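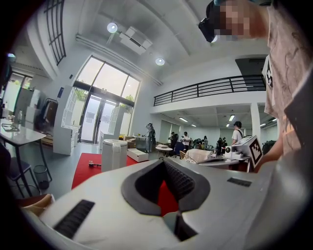
Chapter 4
Sugar Past the Boil

Caramel has a reputation for cruelty, and most of it is earned by cooks who wandered off. A pan of sugar and water will sit there looking like a pan of sugar and water for so long that you begin to doubt the recipe, the burner and your choice of career. Then it goes from straw to amber to smoke in less time than it takes to find a spoon. The remedy is posture. Lean over your work the way the person in the pinkish-beige T-shirt is leaning, forearm down toward the table and nothing else on the schedule, although with hot sugar you should keep your face a good deal farther back.

In Chapter 3 we stopped our syrups at the thread stage and congratulated ourselves. Now we keep going. Plain white sugar starts to color well above the boiling point of water, and at 298 degrees Fahrenheit it is still pale, brittle and pretending to be innocent. The color, the bitterness and the trouble all come later.

You will make three caramels in this chapter. The first is a dry one, which you will probably burn. The second is the wet caramel served over custard at the Ekska, an inn near Sastton where the sauce has outlived several menus. The third is a soft butter caramel that needs 90 grams of cream, warmed, and 60 grams of butter, cut small.

Before you begin, read all of Section 4.1, including the part on cleaning pans. Fill a bowl with ice water and set it by the stove. It is for your fingers. You may also use it for the pan.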